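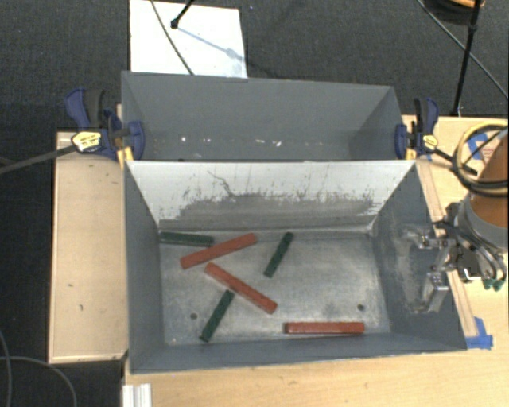
Learning to read a regional map like the old hands do
Hiking & Trails > Maps and Navigation

contour_junkie
So I finally bought the paper Drelline map of the Noonan valley and I am hooked! I've used my phone for years and had no idea how much I was walking past. There's an old mill road on the west side, two springs, a whole abandoned quarry – none of it on my app. I spent the entire evening on the living room floor with the thing unfolded.
Question for people who have done this a while: how do you get good at picturing the ground from the lines? I can tell steep from flat but that's as far as it goes.

mossyboots
Welcome to the club! Pick one hill you know well and draw its profile from the map, then go stand in front of it. I did this with the ridge over Gidus and got it completely wrong the first time. I had the saddle on the wrong side of the summit. Second try was much better and after that it started to click.

pdx_wanderer
Profiles are fine but slow. Just go walk with the map in your hand, thumb on where you are, and move the thumb every time you pass something. A stream, a bend, a fence. You'll learn more in one Friday afternoon than in a month of drawing.

mossyboots
I don't agree that it's slow, it's 20 minutes with a pencil. And if you only do the thumb thing you get good at following trails, and then you're stuck the first time there isn't one.

pdx_wanderer
Fair, but most people are on trails.

contour_junkie
I'm going to try both! Which side of the valley would you start on?

larchfan14
East side, easily. The spot height of 3087 above the upper meadow is a great one to aim for because you can see it from nearly everywhere and check yourself against it. Go in March if the snow's off the lower part, before the leaves come in. You can see the shape of the land through the trees and it's wonderful.
Also, learn your re-entrants. Those little V shapes pointing uphill. Once you start noticing them you can't stop.

pdx_wanderer
Seconding the bare trees. By summer that east side is a green tunnel.

quietcreek
Careful with the Drelline sheet on the east side though. The footbridge below Tastitz is still printed on it and it was gone when I went through. I had to go back up to the road, 687 feet of climbing I had not planned on. Lovely map otherwise, best hill shading I've seen.

larchfan14
Was that the old edition? Mine shows a ford there.

quietcreek
Just looked. Yes, mine's the one with the green cover. OK, so they fixed it, good for them!

contour_junkie
Mine has the blue cover and a ford, phew. What do you all do about folding? Mine is already going soft at the corners.

mossyboots
Fold it so the part you're walking is on the outside and leave it like that all day. Freezer bag over it. I've had one sheet last 14 years.

pdx_wanderer
I hate the bag, it glares. I cut mine up and carry the piece I need.

mossyboots
You cut up a MAP??

pdx_wanderer
With a ruler and everything – it's great. Fits in a shirt pocket.

contour_junkie
I don't think I could do it, I'd feel like a criminal. Freezer bag for now. Going up the east side as soon as it's clear and I'll post my terrible profile drawing when I'm back!

larchfan14
Please do, and draw it before you go. No peeking at photos.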